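3.2 Whelping records and weight measurement
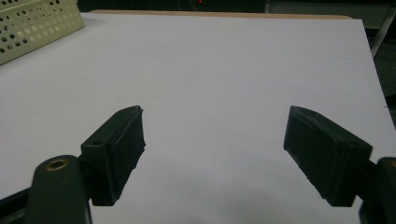
Figure 2. Gripper fingers facing each other over a white board.

Litter records were taken from two kennels, Drurnonport and Gesley, both of which breed Great Danes under a shared health protocol. Each dam was entered once, at her first litter within the study period, and later litters from the same dam were left out. The final sample held 13 litters and just over 100 live pups. Litters delivered entirely by cesarean were kept in the sample but coded separately, as earlier work on giant breeds found lower first-day weights in that group (Kemeys and Ruddock).

Pups were weighed at birth, at 12 hours, and then once daily until weaning. All weights were taken before the morning feed on a bench scale reading to the nearest gram. A pup under 500 g at birth was classed as low weight. Kennel staff marked each pup with a colored collar at birth and wrote the collar color, sex, coat color and weight on a paper sheet, which was later typed into the Mostyn litter database by the second author. Where the paper sheet and the database did not agree, the paper sheet was used.

Supplemental feeding was started when a pup failed to gain weight over two readings in a row. The formula, the amount and the time of each feed were noted. Because feeding was decided by staff and was not assigned at random, we treat it as a covariate and make no claim about its effect. Two litters at Gesley had gaps of one day in the weight series. These gaps were filled by straight-line interpolation between the readings on either side. No gap longer than one day was filled, and pups with longer gaps were dropped from the growth model but kept in the survival counts.

3.3 Coat color and pedigree data

Coat color was recorded at birth and checked again at five weeks, when merle patterning is easier to read. A pup whose color was entered differently at the two checks was given the later color. Sire and dam colors came from registration papers. Pedigrees were traced back 5 generations, and the coefficient of inbreeding was computed from the full set of known ancestors. Where an ancestor could not be traced, it was assumed to be unrelated to all others, so the coefficients given in Table 3 should be read as lower bounds.

Merle-to-merle pairings were not present in the sample. Both kennels exclude them by policy, and the results therefore say nothing about the hearing and eye defects linked to double merle pups.

3.4 Statistical treatment

Daily gain was modeled with a linear mixed model, with litter as a random effect and birth weight, sex, litter size, delivery type, feeding status and kennel as fixed effects. Inbreeding coefficient was added in a second step. Model fit was compared by likelihood ratio test. Residuals were inspected by plot, and one pup with a recorded gain of 300 g in a single day was removed as a likely entry error after the paper sheet was found to be unreadable for that date.

Survival to weaning was coded as a yes or no outcome and fitted by logistic regression with standard errors clustered by litter. With so few litters, clustered errors tend to be too small, and we report a small-sample correction alongside the usual values. Following Rantala, the Korkeo growth curve was fitted as a check on the linear model over the first three weeks. The two gave similar slopes for pups of normal birth weight, but the linear model overstated gain in the low-weight group, and for that group only the curve estimates are given in Section 4.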